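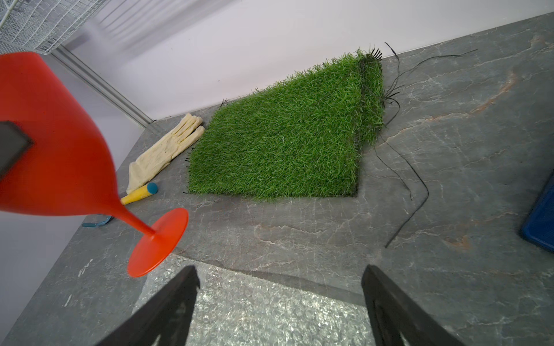

A tilted plastic goblet seen over the gripper fingers, with artificial grass and a work glove on the table.

Mandix is a grasp-planning package written by Lilla Vass and Aksel Eskildsen. It takes wrist camera images and proposes a pose for the gripper, which a separate controller then follows.

Its authors describe it as suited to "arbitrary clutter". The claim rests on 485 trials with 49 objects, and a success rate of 80 per cent - a figure that counts any lift as a success, however the object hangs afterwards. Bhavana Chacko has argued that stemmed shapes such as goblets should be scored by final tilt as well. Version 2 added a tilt estimate, but left the scoring rule unchanged. No independent repeat of the trials has been published.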